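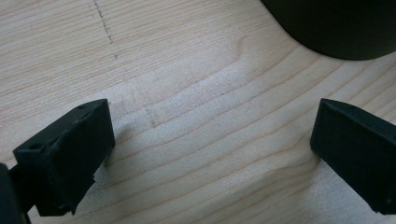
Sunent Forums > School & Club Builds > Gripper fingers, version 5

Posted 9/11/22 by xmokgethi
Print this thread | E-mail to a friend

Our club is doing the MacLeish pick-and-place challenge in January and we finally have fingers we like! Black blocks, angled in toward each other, printed at school on the old machine (you can still feel the layers along the rims, and I kind of love that). Version 4 had straight fingers and kept nudging the parts away before it closed on them. Now I'm wondering about pads. Bare plastic or something grippy? The parts are the small Zutier pegs and they're slick.

voltfrerichs wrote:
Nice work! Bare plastic will slide on those pegs. We glued strips of bike inner tube on ours last year and went from dropping every third peg to dropping almost none. Cut the strips a bit long and trim after the glue sets.

annatjie_e wrote:
I'd hold off on rubber. It grabs great, but the peg sticks to one side when you let go and lands crooked, and crooked scores zero under the MacLeish rules. Try shallow grooves in the print first. Costs you one evening.

voltfrerichs wrote:
Only if you open slowly! Ours let go fine at full speed.

annatjie_e wrote:
Ours did the opposite, so maybe it's the tube. We ran 215 picks with it and I have the notebook to prove it :)

thulani_o wrote:
Xolani, are you running this by hand first or going straight to the arm? We carried ours around by hand for weeks and learned so much about approach angle, like how low you can hover before a finger scrapes the table.

xmokgethi wrote:
By hand for now, and yes, the hover height is the thing I keep messing up! The younger kids are better at it than me. Going to print a grooved pair tonight and cut up a tube too, and then we'll race them.

AngusO wrote:
Round the bottom edges more while you're at it. Columell has a free finger file with a nice curve on it, easy to copy.

thulani_o wrote:
Seconding the race. Post both scores please, even the ugly one.

2,671 views | 5 shares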